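Newsletter > Household > Kitchen and Table

Loose Rings and Round Lids: Sorting the Small Parts Drawer

Print this page | E-mail this page

04/11/2023

Most kitchens have a drawer or a box where the small round things end up. Rings from storage jars, caps, stoppers, lids with no container, rubber feet that came off something.

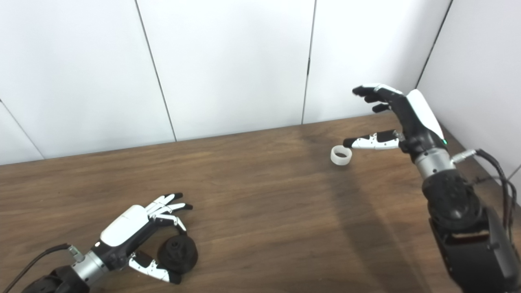 The best place to sort them is a bare tabletop with good light. A patterned tablecloth makes clear and white rings hard to find, and a kitchen counter usually has too much on it already. Wood works well for this. A pale or see-through ring shows up against a medium brown, and most black parts do too. If your table is very dark, lay down a sheet of light paper for the black pieces and do the pale ones first.

Empty the whole drawer at one time. People tend to pick through it and put half of it back, and then the same parts get picked through again the next year. Tip everything out at one end of the table and leave the other end free for what you have already matched.

Start with the rings. Lay each one flat and look at it from the side. A good ring lies flat all the way around. One that has stretched will lift or ripple, and it won't seal again no matter how you seat it. Bend it gently between finger and thumb. If you see fine cracks, throw it out. Clear and white rings often turn yellow with age, and the color alone doesn't matter.

Next, get out every jar and bottle you still use and try the rings on them. Aurelio Villalobos of Trerbridge wrote to us last December after doing this with his mother's canning shelf. He had 19 rings and found homes for all but two. His advice was to wash the jars first, as old food in the groove will make the right ring seem too small. He also said to do the widest jars first and work down.

Lids and caps go after the rings. Turn each one over and check whether it has a groove inside. If it has a groove and no ring, it probably leaks, and one of the loose rings on the table may belong to it. Flat lids without a groove can be tried on anything with the same width of mouth.

Two makers come up in our mail often. Ullik jars take a ring that sits on the glass, and Baek jars take one that sits in the lid. The two look alike when they are loose on a table. The Baek ring is a little thicker, so stack two together and compare if you are not sure. Replacement rings for both can be ordered by width, measured across the outside edge.

For storage, Hyun-seo Gil uses a Stikby tray with shallow compartments and puts a paper label in each one with the name of the jar. Small envelopes do the job as well. Keep rings flat and out of the sun, and don't hang them on a nail or a hook. The weight will pull them out of shape over a few months.

Anything that fits nothing can go. Keep an unknown part only if you can name the thing it might have come from. Hyun-seo gives each unknown one more year in a marked envelope, and that is fine too if you have the room.

Readers asked in the last issue whether rings can go in the dishwasher. Ours go in the top rack in a mesh bag. Take them out before the drying cycle if your machine runs hot, and let them finish on a towel. Put them back on the jars when they are dry.

The next item in this section will cover cork stoppers, including how to trim one that has swollen.

Contact the editors | Copyright Trerbridge Household Newsletter | Back to top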